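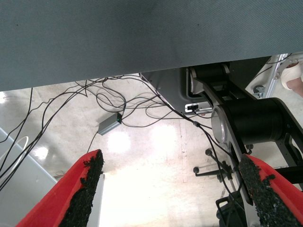 Progress report to Gistex: Jendov short film and actor training

Report date: 09/08/2019
Prepared by: Berhanu Nigatu, producer

1. Work done in this period

Shooting on Jendov ended in July, four days later than planned. The delay came from rain on the two market days, when we could not record usable sound. All scenes in the script are now shot except the bus station scene, which we cut after the second read-through.

Katia plays the older sister and is in most of the film. She had done television before but no film work, and the first week went slowly while she and the director settled on how much she should speak in the kitchen scenes. Tefera, who plays the father, came from the stage. His scenes were finished early.
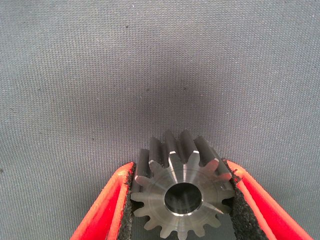 The edit started the week after the shoot. The first assembly runs 31 minutes and needs to come down to 24. The opening and the wedding scene are close to final. The middle section still has a gap where the bus station scene was, and we are trying two ways of covering it with voice-over.

2. Training

The grant asked us to hold open acting classes alongside the film. We had 207 applications and took 80 people, in four groups. Each group had six evening classes on camera work, voice and auditions. Nine of the students were given small speaking parts in the film. Attendance fell in the last two classes of the third group, which clashed with school exams.

3. Money

Spending on the shoot was $2,571 over the budget line. Most of this was extra days for the sound crew and the van. We moved $1,000 from the travel line and ask your approval to take the rest from the reserve.
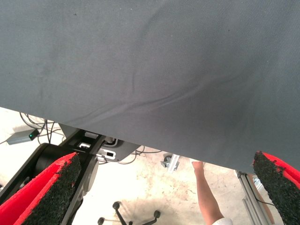 No further overspend is expected in the edit. The composer has agreed to a fixed fee, and the subtitles are being done in house. Receipts for the van hire are still missing for two days and will be sent with the next claim.

4. Next steps

Locked edit, then music and color. We will send a private link to the locked edit for your comments before the sound mix. Festival entries will be made once the subtitles are checked. Katia and Tefera have both agreed to attend the first screening.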